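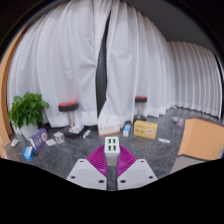
Moveletti support replied that the pickup routine passed every acceptance run before the open day and asked what, exactly, we wanted reopened. They would also like the ticket downgraded to "question."

I don't agree, so I'm reopening it myself.

**Ticket 114 – floor pickup, Hokance open day**
**Status:** reopened May 1, 2024
**Site:** Pranska showroom

**What we were told:** small packaged goods picked off the floor in any order, no presorting. The Bucur brochure says the same, in bigger letters.

**What I saw:** 9 attempts in front of visitors, 2 of them finished without a hand stepping in. The presenter called the rest "assisted picks." I would call them misses.

**Checked so far**

- Finger screws: tight on both sides.
- Restart between groups: no change.
- Boxes only: better. Upright ones went fine, tilted ones didn't.
- Flat packets: the fingers closed and came up with nothing, every time I watched.
- Bottle on its side: rolled away on first contact. Reported in March too, closed as "cannot reproduce."

**Not checked**

- Whether the veined marble matters. Support suggests it confuses the vision side. Maybe – but then why do the boxes work on it?
- Whether the acceptance runs had any flat packets in them. I asked twice. The answer both times was a link to the brochure.

The figure quoted to visitors was 100 percent on mixed items. I'd like the item list behind that number, and the raw log, before we host another group.

**Requested from Moveletti:** item list, raw log, finger closing force as set on the day.

**Update, same afternoon:** log received, item list not. The log starts after the first group had left. Keeping this open, priority unchanged.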